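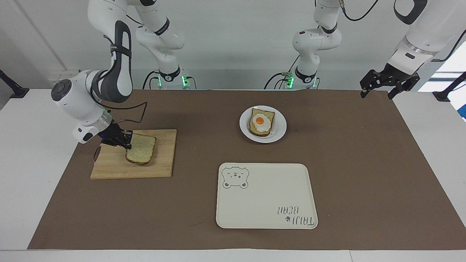
I had been promising Kibet Nzioka a visit for the better part of a year, so when the robotics group at Vemitz opened its doors one morning in November I got on the early bus with a thermos and my good notebook and hoped for the best. The building is on the far side of the old Guzmán bakery yard (closed now, though the sign is still up), and I walked past the entrance twice before a kind student waved me in.

Kibet works on a project called Kivlow, and Kivlow is mostly breakfast. The robot has 2 white arms on a table, and people teach it by steering both arms through a job while the system records every movement along with the camera views. They had done this 300 times for one task, handling sliced bread and putting together an egg on toast, and then trained a model on the recordings. I had pictured pages of code telling each finger where to go, and Kibet laughed very politely when I said so!

Bread, I learned, is a nuisance. A block is the same block every morning, but a slice bends, sheds crumbs and leans over at whatever angle it pleases, and a black two-fingered gripper has to take it by the edge without crushing it. Their first model squeezed far too hard. Teófilo Tamayo, who did most of the steering, showed me the change he is proudest of. The model used to choose one small movement at a time, and the little errors piled up until the arm was grabbing at air. Now it plans a short run of movements together, carries out the first part, looks again and plans afresh. It sounds like a small thing, and I suppose it is, but with the old method they got 2 good tries out of 7 on a slice lying at an odd angle, and with the new one they got 4. Teófilo was careful to tell me that seven tries is a small test and that a longer one is coming.

What I liked best was hearing them disagree. Kibet thinks they need many more recordings with different breads, and Teófilo would sooner have fewer and cleaner ones, with the hesitations trimmed out. A visitor from Uretent, a firm that packs lunches, wanted to know about speed and was told, quite cheerfully, that it is slow. I asked about the egg. Eggs get their own afternoon, apparently, and the yolk is a sore subject.

We finished with coffee in the corridor, and I came away with a sheet of reading I only half understand. The next open morning is in spring. Take the bus that stops at the bakery yard, and ring the lower bell, as the upper one goes to the dentist.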